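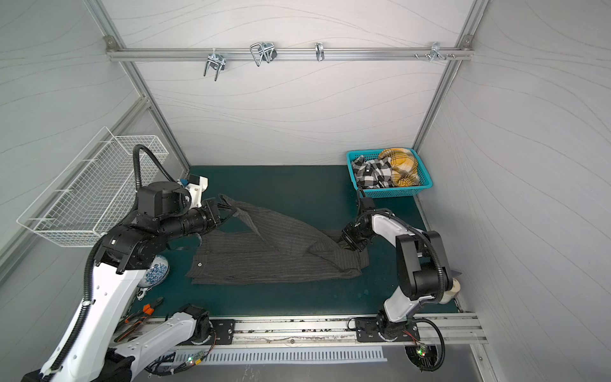
Give it a week and the left gripper will be out of line again, the technician told me when I took over the folding cell, and I wrote it down in my log book as a sort of dare. So this report is mostly about looking after the thing! My course at Sernadcombe calls it a "maintenance placement", and the cell itself is called Ada (it was already called that when I got there).

Ada has two arms bolted to one long rail, with a gripper on each, and she practises on old shirts. The pinstriped one gets used most as the stripes show up a crooked fold straight away. My job was to keep her running through August and write down whatever I touched.

The first job each morning was the base bolts. Pondutine, who supplied the cell, left us a check sheet with 31 lines on it, and I'll admit I skipped a few until the right arm started drifting. One bolt on its plate had worked loose, the drift was 2 mm at the fingertips, and I'd spent a whole afternoon blaming the software. After that I did the full sheet.

Cables were the other big thing. They loop round the joints and they need slack, but if you leave too much they swing into the work. I re-tied the left sleeve three times before I was happy with it. The rail along the front also collects fluff and bits like you wouldn't believe, so I started brushing it out at the end of the day (I should have done it at the start too, see my log).

The gripper did go out, by the way, on day 21. I reset the fingers using the Evangelista method, our lab's name for closing them on a strip of card and tightening up from there. It's fiddly and you want small hands.

By the end Ada had done 2,000 folds in my time. I'd still like to sort out where the tools live, and the finger pads want replacing before the next student starts. Part numbers are in Appendix B.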